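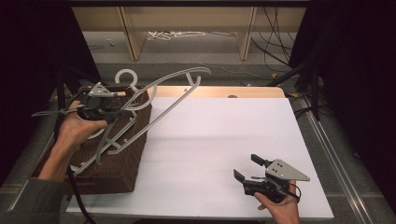 Nayeli Sánchez pergunta se vale mesmo a pena conferir a lavandaria toda antes do verão, quando a última revisão já tinha corrido bem. Vale, e muito! Uma lavandaria partilhada muda imenso de uns meses para os outros, e é um gosto enorme chegar a junho com tudo visto. Deixo a lista que usámos em maio no prédio Palomino, com os meus comentários pelo meio.

LISTA DE VERIFICAÇÃO — LAVANDARIA COMUM
Prédio Palomino, piso 0
Verificação feita por: Estíbaliz Moya
Início: 9h30

1. Quadro elétrico e tomadas
[x] Diferencial dispara ao carregar no botão de teste
[x] Tomadas sem folga nem marcas de calor
[ ] Tampa da tomada junto ao tanque
Comentário: a tampa não fecha até ao fim, a mola está cansada. Pedida uma nova. Até lá a tomada fica desligada no quadro, com etiqueta.

2. Máquinas de lavar
[x] Mangueiras de entrada sem bolhas nem fissuras
[x] Torneiras de corte rodam à mão
[x] Máquinas niveladas
[x] Filtros limpos
Comentário: que diferença faz o nivelamento! A máquina do fundo andava a passear na centrifugação e agora mal se ouve. Bastou meia volta no pé da frente.

3. Secador
[x] Filtro de cotão limpo
[x] Conduta sem dobras
[ ] Grelha exterior
Comentário: a conduta tem mais de 2 metros e junta cotão na curva, por isso passei a escova dos dois lados. Na grelha de fora há uma lamela partida. A Lihua Qiu lembra que convém ver também se a lamela abre sozinha com o secador a trabalhar, e tem toda a razão, já acrescentei à folha.

4. Estendal de parede e varões
[x] Buchas firmes
[x] Cordas sem fios soltos
[x] Carga máxima afixada (20 kg por varão)
Comentário: adoro este estendal, aguenta tudo. Só peço que as mantas pesadas vão para os varões junto à parede e os cabides fiquem no varão de cima, para ninguém levar com um gancho na testa.

5. Chão e passagens
[x] Ralo a escoar
[x] Passagem livre de 80 cm até à porta
[x] Cestos arrumados fora da passagem
[ ] Fita antiderrapante no degrau
Comentário: a fita levantou numa ponta. Cortei o bocado solto, mas o degrau merece fita nova de uma vez.

6. Detergentes e produtos
[x] Lixívia em prateleira fechada
[x] Rótulos legíveis
[x] Nenhum produto em garrafas de água
Comentário: tudo impecável. Parabéns a quem arrumou o armário, dá gosto abrir a porta!

7. Ventilação e saída
[x] Janela abre e tranca
[x] Luz de emergência acende
[x] Extintor com o manómetro no verde
Comentário: a luz demorou um segundo a acender. Vou repetir o teste na próxima ronda.

Por resolver: tampa da tomada, lamela da grelha, fita do degrau. O orçamento da Trokham para os três trabalhos ficou em 960 pesos, material incluído, e a Yvonne Dunmore já o tem para assinar.

Fim: 11h15

Início | Listas | Manutenção | Comentários | Contactos

Recentes
Lista para a garagem e o portão
Como ler o manómetro do extintor
Escadas: corrimãos e iluminação
Terraço do Sandolholm antes das chuvas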